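2019-06-29

Up too early, thanks to the heat and to the garbage truck, which has taken against our street. Drank coffee on the back step and read the Birkett letter for the third time. They have "reviewed" the rent. It goes up 300 a month from September, and in return we get the same boiler, the same stairs and a new logo at the top of the page.

So I spent the morning pretending we might move. The place on Parker has two bedrooms and wants 2,000 a month, plus 40 for a parking space that looked to me like a flower bed. The one by the river is 3,000 and has a concierge. I have never needed a concierge. I have needed a plumber since May.

By lunch I had reached the stage of deciding what we would get rid of, always the most enjoyable part of a move you aren't making. Books, no. The bread machine, yes, with a small ceremony. Winter things, maybe half. I own a lot of wool for a person who complains this much about July.

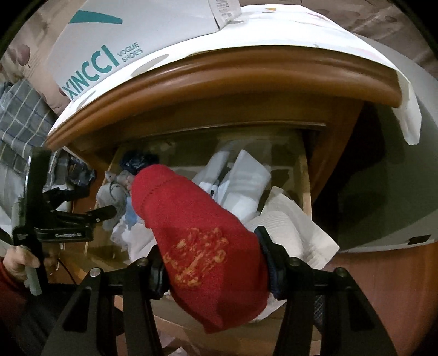
Malcolm wrote back at two that I go through this every time a letter comes, that the river place floods, and that I should ask Birkett for a two-year lease at the old rent before I start giving away appliances. He added that he would take the bread machine.

Annoyingly sensible. I drafted a reply to Birkett, firm in the first paragraph and groveling by the second, then cut the groveling and was left with four lines. Will send it tomorrow, when I am braver or have run out of other chores.

Tia called after supper – her hallway smells of paint again. Leftover rice, bed by ten, all windows open.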